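Why I gave up on the fast road to Ravport

I used to be a highway person. If the phone said the highway saved me four minutes, I took the highway, no discussion.

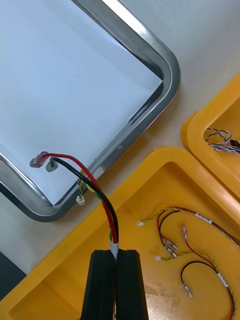 Jahangir Matubbar left a comment on my last post saying the old coast road to Ravport was a waste of a morning, all bends and tractors, and that I'd be back on the highway by spring. He might be right about the tractors! I got stuck behind two of them before I even reached Tinia, and the second one was pulling a trailer stacked so high with hay that I drove the next few miles with bits of it landing on my windshield.

But I've done the trip both ways enough times now to have opinions, so this is going to be a long one.

The coast road is 82 miles from my driveway to the harbor parking lot. The highway is shorter, and if you leave at six in the morning you can be eating breakfast by the water before most people are up. I did that for years. I couldn't tell you one thing I saw. There's a gas station with a good bathroom and there's a long stretch of sound barrier, and then you're there.

What changed was September, when they closed two lanes for resurfacing and the backup went all the way to the county line. I bailed at the exit for Saavedra, mostly out of spite, and ended up on a road I hadn't been on since I was a kid in the back seat. It took me forever and I got to Ravport after lunch in a great mood, which never happens to me after three hours in a car.

So, Saavedra. It's one main street, a feed store, a church with a blue door and a bakery that doesn't seem to have a name (the sign just says BREAD). Get the cheese rolls. They come out at nine and then again at eleven, and if you show up at ten thirty like I did the first time you get a very nice woman telling you there's only rye. The rye is fine. Park behind the feed store, the street spots are all fifteen minutes and they do check.

After Saavedra the road climbs. It doesn't look like much on the map but the sign at the top says 557 meters, and my old wagon feels every one of them. I had the heater running full blast on the last warm day of the year to keep the temperature needle down, windows open, sweating like crazy. My cousin Facundo Leiva was with me that time and he hasn't been in my car since. He says he's busy. Anyway there's a pullout just past the top, on the left if you're heading to the coast, and on a clear day you get the whole bay. I ate two cheese rolls there and gave the third one to Facundo, who had earned it.

Going down the other side, take it slow. The posted limit is 60 and I don't know who picked that number but they weren't driving a wagon with a roof box. There are three switchbacks close together and then one more on its own, after you've relaxed, and that last one is the tight one.

Tinia is at the bottom, so I guess I mentioned it out of order up there. I'd gone the other way around that day, the inland loop, which I don't recommend unless you like hay. Coming down from the pass you roll straight into town along the river and it's really pretty – big old trees, people fishing off the bridge. There's a diner across from the bridge with maybe the best pie I've had all year (peach, and ask for it warm). The coffee is bad. I've tried it on four visits and I've decided it's a policy.

Also in Tinia, if you like that kind of thing, is a secondhand bookstore in what used to be a bank. They left the vault door on. The vault is all mysteries and westerns, a dollar each, and I came out with a grocery bag full and had to explain myself at home. I've read two so far. One was missing its last chapter and I've been making up endings in the shower.

From Tinia it's flat and easy. The road runs next to the train tracks, then the salt marsh, and there are birds all over the place in the morning. I'm not a bird person but I slow down for them anyway. You do lose your phone signal for a good twenty minutes along here, so if you're following directions, download them before the diner. Ibrahim Idahosa wrote to me that he missed the left at the water tower and drove to the wrong lighthouse, and he'd like me to warn people. Consider yourselves warned. The left is right after the tower and the sign for it is behind a bush.

Cost-wise I'm not going to pretend the slow road is cheaper. I burn a little more gas on the climb and a lot more money on rolls and pie and westerns. On the other hand I haven't paid a toll since the fall, and roughly 300 dollars a year in tolls buys plenty of pie.

Would I take it in the snow? No. Would I take it if I had a boat to catch? Also no, and I learned that one the hard way, waving at the ferry from the end of the dock with a rye loaf under my arm. For everything else I'm leaving an extra hour and going over the hill.

Next month I want to try the turnoff south of the marsh, the one with the hand-painted sign for oysters. If any of you have been down there, let me know if the road is paved the whole way, the wagon would like to know before we commit.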